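Projet de fin d'année — Règles de sécurité pour une cellule à bras robotisé
Groupe 3, rapport final, remis le 2023-07-28

4. Ce que nous avons compris des règles (après coup)

Le sujet tenait en une ligne : « rédiger une procédure d'utilisation conforme aux bonnes pratiques ». Nous pensions y passer une semaine. La première version faisait quatre pages et interdisait à peu près tout, y compris, à la relire, d'allumer le robot. M. Lappalainen nous l'a rendue avec un seul mot dans la marge : « Et ensuite ? »

Nous sommes donc repartis de l'analyse des risques, comme le demande l'ISO 12100 et comme nous aurions dû le faire en janvier. Pour chaque phase (mise en route, apprentissage, mode automatique, maintenance), nous avons noté qui se trouve près de la table, ce qui peut bouger et ce qui se passe si le courant revient sans prévenir. Cette dernière question a occupé une séance entière et produit une phrase : aucun redémarrage sans réarmement volontaire, bouton hors de la zone.

4.1 Le marquage au sol

Tout le monde aime le marquage au sol. Il coûte le prix d'un rouleau d'adhésif et donne au visiteur le sentiment que quelqu'un a réfléchi. Une ligne n'arrête pourtant personne, et surtout pas un étudiant qui vient de faire tomber son crayon. Nous l'avons gardée dans la procédure comme rappel visuel, sans lui attribuer la moindre réduction de risque dans le tableau. Ce point nous a valu un débat assez vif avec le groupe voisin, qui lui en attribuait beaucoup.

4.2 Le rangement du plan de travail

Règle retenue : seuls restent sur la table les objets de la tâche en cours, inscrits sur la fiche Nallitz (notre modèle de fiche, baptisé un soir de fatigue). Un objet non déclaré entraîne l'arrêt du cycle. Sur les 238 cycles simulés de la campagne, presque 3000 lignes de journal ont été produites, dont l'essentiel répète que la fiche n'était pas à jour. La faute en revient aux auteurs de la fiche, c'est-à-dire à nous.

4.3 Vitesse et approche

En apprentissage, la vitesse du point d'outil est limitée à 250 mm/s, valeur classique que nous n'avons pas eu l'audace de discuter. L'approche se fait par le haut, pince vide, avec un palier d'arrêt avant la descente. Le palier rallonge chaque cycle et personne dans le groupe ne l'aimait au début. Il est resté.

4.4 Limites

La simulation ne trébuche pas, ne s'impatiente pas et ne pose pas son café sur la table. Nos règles n'ont donc été éprouvées que par des gens bien élevés. Une validation sur cellule réelle reste à faire, mesures de force comprises. 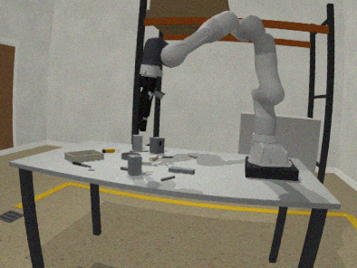

Lamisi Addo : Sur le 4.1, je vous trouve encore généreux. Si la ligne ne réduit aucun risque, écrivez dans la procédure ce qui le réduit à sa place, barrière ou scrutateur laser, avec la distance de sécurité calculée. Et pour le 4.2, précisez qui a le droit de modifier la fiche en cours de campagne, sinon tout le monde le fera.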